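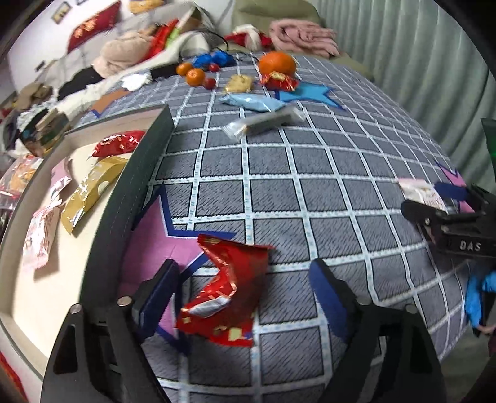 Snacks and fruit on the checked cloth.

2018-11-10

I rode the Hurkham Long Loop in July and never wrote it up. Entries for next year have opened and a couple of people have asked what it's like, so I'm doing it now as a thread. It will be long.

The basics. 174 km, 1826 metres of climbing, start and finish at the sports ground in Hurkham. It isn't a race. You get a card, it gets stamped at the controls, and you hand it in at the end.

It was my first ride over 100 miles. I'd done two at about 140 km before it and felt fine after both, which made me think the extra would be easy. It was harder than I expected, mostly in the last quarter.

Training first. I started in February and rode three times a week. Two short ones before work and a longer one at the weekend. I added a bit to the long ride most weeks and cut it right back every fourth week.

I missed nearly all of April with a bad chest. If you lose a month, don't try to make it up. I did one big ride too early in May, was flat for ten days afterwards and ended up further behind.

Hills. It's fairly level where I live, so I rode up and down the same bank over and over. Dull, but it did the job. I'd do it again.

Bike: steel frame, 28 mm tyres, a compact chainset and the largest cassette my rear mech will take. I used bottom gear on two climbs and would have walked at least one of them without it.

I had the bike looked over at Ragnarsson the week before. New chain, new brake pads, and they found a worn headset bearing I hadn't noticed. Book early if you use them. In July they were turning people away.

Night before: I stayed in Clollik, which is 20 minutes from the start by car. Cheaper than Hurkham and you can park. The downside is you then have to drive back there after the ride. My legs did not like the clutch.

Slept badly. I usually do before an event and it doesn't seem to make much difference. The sleep two nights before matters more to me, and I'd had a good one.

Sign-on opened at 5.30. Almost 600 riders this year, more than the car park can cope with. I got there at 5.45 and was fine. People arriving after 6.15 were being sent to the school field and having a fair walk back.

I was number 125, which put me in the second group away. They let you go in batches a few minutes apart. Nobody checks very hard if you want to drop back and start with a friend.

The first 40 km are easy and everyone rides them too fast. I did. It's flat, there's usually a tailwind, and there's always a big group to sit in. I had told myself to let them go and then didn't.

First control is at 46 km in a village hall. There was a long queue for the toilets and none for the stamp. I filled both bottles, ate a banana and was out in eight minutes.

After that you turn north and the road goes up. There are three climbs close together. The second is the worst, about 2 km with a steep bend near the top where the surface is broken. Keep to the middle if there's nothing coming. 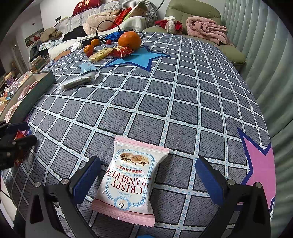
The third one is longer but steady, and you can find a rhythm. I got passed by a lot of people on it and passed most of them again on the flat along the ridge. No idea what that says about either of us.

Take care on the way down. There's a cattle grid straight after a left-hander. It's on the route sheet in capitals and marked on the road, and two people still came off on it while I was at the next control. Both got up and carried on, I was told.

Second control, 91 km. I stopped for 25 minutes, which was too long. I'd cooled right down and my knees hurt for the first few miles afterwards. Next time I'll keep it to 15.

Eating. My plan was something small every half hour, set as an alarm on my watch. I kept to it until about 110 km, then got sick of the alarm and turned it off. That was my biggest mistake of the day.

By 130 km I was in a bad way. Not in pain, just very slow and a bit miserable. I'd look down and be doing 19 kph on a flat road with nothing left to push with.

I stopped at a bus shelter, ate everything I had left in my back pocket and sat for ten minutes. It took another half hour on the bike before I felt any better. If you only take one thing from this thread, leave the alarm on.

Drinking was better. Two bottles between each control and I finished both every time. It was a warm day. There's a tap on the outside wall of the church at Oter, at roughly 120 km, and a lot of people rode straight past it.

Oter is also the last place with a shop before the final control. It shuts at lunchtime, so slower riders won't find it open. I just missed it.

Final control, 148 km. Sat down, had two cups of tea and some soup. I've never enjoyed soup so much in July. Spoke to a man who has done the ride nine times and he said the last stretch always feels longer than it is.

He was right. It's 26 km with one proper hill, and the hill comes at a point where you can already see Hurkham down on the right. The route then takes you away from it for quite a while.

I finished in 8 hours 52, including stops. Moving time was 7 hours 50. I'd hoped for under 8 and a half in total, so I was a bit off. Most of what I lost was at the second control and in the bus shelter.

After: sore hands, sore neck, legs not as bad as I'd feared. I didn't ride for five days. The numbness in my little finger lasted nearly two weeks, and I've since put thicker tape on the bars and raised them by a centimetre.

Things I carried and didn't use: second spare tube, arm warmers, a full-size pump. Things I wished I'd had: sun cream for the backs of my knees, a clean pair of socks in the car.

I've entered again. Same distance, probably the same bike. I'm going to start training in January this time and ride the first 40 km on my own if I have to.

Someone asked about lights. You don't need them in July unless you expect to be out past 9. I had a small rear one on all day anyway.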